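Undeletti Releases Results of Finger Pad Comparison

SKOSDALE, April – Undeletti today published results from a comparison of three finger pad designs for its hand-held gripper. Operators completed 594 picks of packaged food across 17 item types. Each pad was tested at two closing speeds, with the same camera mount and controller settings throughout.

"Film packaging folds under load, and pad stiffness decides how much," said I-hsuan Fu, test lead at Undeletti.

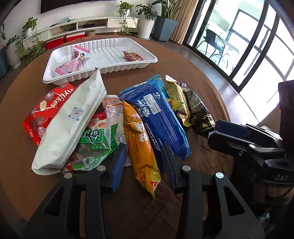
Pad wear and slip were logged separately for each item type. Ngan-ling Yen set the item list, which favors mixed piles over single objects – a long bag lying beside a large pack such as the blue Mini Roll Cake, for instance, with both blue-padded fingers reaching in. The full data tables are available from Undeletti on request.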